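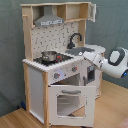

Figure 9.1 A white arm with its gripper near the sink of a play kitchen. The oven door and an upper cabinet door stand open.

Chapter 9
Comparing Grippers on Everyday Tasks

A gripper that does well in one kitchen may do badly in the next. Handles differ in width, doors differ in weight, and a pot lid can be harder to hold than the pot. This chapter deals with how to set up a fair comparison between two or more grippers when the tasks are ordinary household ones, and how to report the results so that another group can repeat them.

We use a play kitchen throughout. It has doors, knobs, a sink and a small metal pot, and it fits in a corner of a teaching laboratory. The exercises were first run at Gronerthorpe in October by Hanne Savolainen and Siiri Salminen, who compared a two-finger gripper known as the Endska with a softer design, the Hakala. Their full record covers 2,072 attempts. We work from a smaller part of it, 542 attempts on doors and the pot, which is enough for the statistics in Section 9.4.

9.1 What is being compared

Students often write "gripper A is better than gripper B" when they have tested the whole system. The arm, the camera, the controller and the person who wrote the grasp routine all have a share in each result. Before any attempt is made, write down which of these will stay the same and which will change. If the finger pads are changed at the same time as the closing force, the results cannot tell you which change mattered.
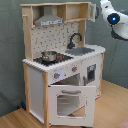 The starting position of the arm needs the same care. An arm that begins close to a door handle has less distance to travel and less chance to build up error. Savolainen and Salminen chose one starting pose for each task and returned to it before every attempt, whichever gripper was fitted. They also set the doors by hand to the same angle each time, using a card template.

Camera views belong on the list as well. A gripper with a wide body can block the view of the handle just before contact, and the controller then has to rely on an older estimate. This is a fair thing to count against the gripper, but only if the camera has been left in the same place for both. Record the mounting height and the angle, and check them again whenever the cloth behind the kitchen is moved.

Each attempt was given a fixed time limit and marked as a success, a partial success or a failure. The marks were defined in writing first. For a door, partial success meant that the handle was held but the door did not reach the set angle. The Floria logging sheet, printed at the end of the book, has a column for each mark and one for remarks.
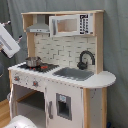 9.2 Choosing the tasks

A task should be hard enough for both grippers to fail at times. If both succeed on every attempt, nothing has been learned about the difference between them.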